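Notes on fusing glove and gripper tracks, part two

The first part dealt with clock offsets between the glove and the hand-held gripper. Those are now down to a constant that I subtract at load time. What is left is the hand pose when cloth is being moved, and most of November went on that.

The short version: marker pose from the outside camera is good until the wrist rolls away from it, and the wide lens on the gripper is good until fabric fills the view.
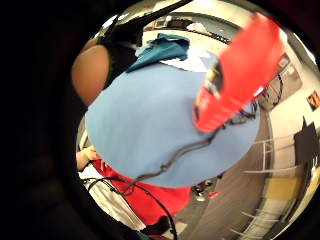
I had been treating both failures as missing data and interpolating. That works for gaps of up to 8 samples. Past that the spline cuts corners, and a fold gets recorded as a straight drag. The Cindar filter now carries an explicit confidence per source and lets it decay.

I tested it on 34 cloth episodes with the Rokstead board layout. The median position error at the wrist fell from 22 mm to 8 mm.

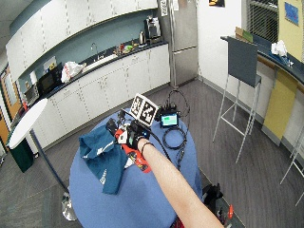
Insaurralde wrote in under part one that a median hides the interesting cases, and that the worst tenth of episodes should be listed separately. Fair point. Of the 34, 3 still diverge, all of them during a turn of the wrist with no marker face towards the fixed camera.

Moving to a cube mount ought to help there. I have only run it on rigid objects so far, and those were never the hard part.
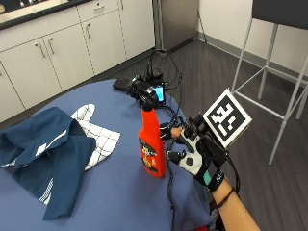 Cable drag is the other term I had left out. It shows up as a slow bias in the inertial estimate, and Plito (my calibration script) was absorbing it into the gyro offset. Fixing the offset before each session removes most of it.
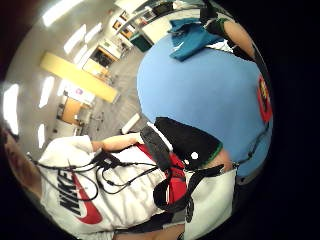
Next is retraining the folding policy on the corrected tracks, same seeds, same split. The filter settings are in the repo under cindar/cloth.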